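Equipment Review: Narkside Mobile Workbench
Darnness Center for Shared Workshops

The Center reviewed the Narkside mobile workbench as a possible replacement for the fixed benches in its two teaching rooms. The bench was in daily use for 10 weeks and was moved between rooms at the end of each session.

Assembly took one person most of an afternoon. The printed instructions are clear up to the fitting of the lower shelf, where the left and right brackets are shown the wrong way around. Navarro, the distributor, sent a corrected page when asked. All bolts were in the box, and the hex key provided is of fair quality.

The top stands 87 centimeters from the floor and cannot be adjusted. Most adult members found this suitable for standing work. Shorter members asked for a platform, and the Center does not consider the bench a good choice for rooms used mainly by children.

The wheels lock firmly on tile. On the older painted floor the bench crept slightly during hand sawing - a rubber mat solved the problem. The drawer is shallow and sticks when loaded with more than 6 kilograms.
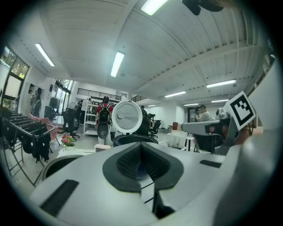

Prepared by the Equipment Review Office
Darnness Center for Shared Workshops
2019-06-28

At $982 the bench costs more than the Sturkeo model reviewed last September, which has a deeper drawer but smaller wheels. Staff preferred the Narkside for rooms that must be cleared often. Where a bench will stay in one place, the Sturkeo remains the better value.

The Center recommends purchase for shared teaching rooms, with the mat included in the order. Replacement wheels should be ordered at the same time, as Navarro does not keep them in stock.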